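How to Deep Clean a Kitchen Bench Seat (and Keep It Clean!)

A method for upholstered seating that gets eaten on every single day
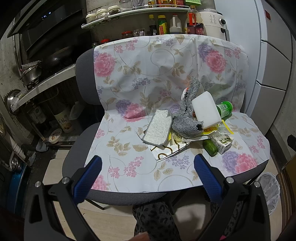

I love an upholstered bench in a kitchen. It's comfortable, it makes people stay for a second cup of coffee, and you can squeeze one more person on when company shows up. It also collects everything! Mine gets crumbs in the seams, sticky fingerprints along the top, and whatever came in from the store. A floral plastic tablecloth pulled over the backrest and down across the seat takes most of the beating, and the big peonies make me happy every morning. But a cover can't do it all, and things pile up on top of it too: a cleaning cloth, a fluffy pad, a bottle lying on its side, even what looks like a cucumber. So now and then I set aside a Monday evening and do the whole thing.

What you'll need

A vacuum with a crevice tool
Two soft cloths, one for wet and one for dry
A fluffy cleaning pad for the dust
A spray bottle
Dish soap
Baking soda
An old toothbrush

Step 1: Clear the seat

Take everything off and sort it as you go. Food goes to the fridge or the counter, cleaning things go in a bucket by your feet, and trash goes straight out. Don't move the pile to a chair! I did that for years and just had a messy chair.

Step 2: Wash the cover

Lift the tablecloth by the corners so the crumbs stay in the middle, then shake it outside. Lay it flat on the table and wipe it with warm water and a drop of dish soap. Go easy on the printed side — a scrubbing sponge will dull the flowers. Turn it over and wipe the back as well, then hang it over a door or the shower rail. Skip the dryer, obviously.

Step 3: Vacuum the seams

Start at the top edge of the backrest and work down. The fold where the back meets the seat is where the good stuff hides, so push the crevice tool in and go along it slowly, at least twice. I once got a whole teaspoon out of there.

Step 4: Treat the spots

Check the care tag first. If it says W or WS, you can use water. Mix 200 ml of warm water with a small squirt of dish soap in the spray bottle. Try it on a hidden corner and let it dry before you do the rest. Mist the spot lightly, work it with the toothbrush in small circles, and blot with the dry cloth. For grease, sprinkle on baking soda, wait 10 minutes, and vacuum it up before you spray. Old marks may take 3 rounds. Keep going, it's very satisfying!

Step 5: Dry, then cover

Open a window and leave the seat bare until it feels dry all the way through. Overnight is safest. Plastic over damp fabric will smell musty in no time.

When you put the cover back, tuck a good handful of it down into the fold at the back of the seat. It slides around much less that way — mine used to end up on the floor by lunch.

Between cleanings I wipe the cover after dinner and run the fluffy pad along any upholstery that's showing. The whole thing takes me less time than making the coffee.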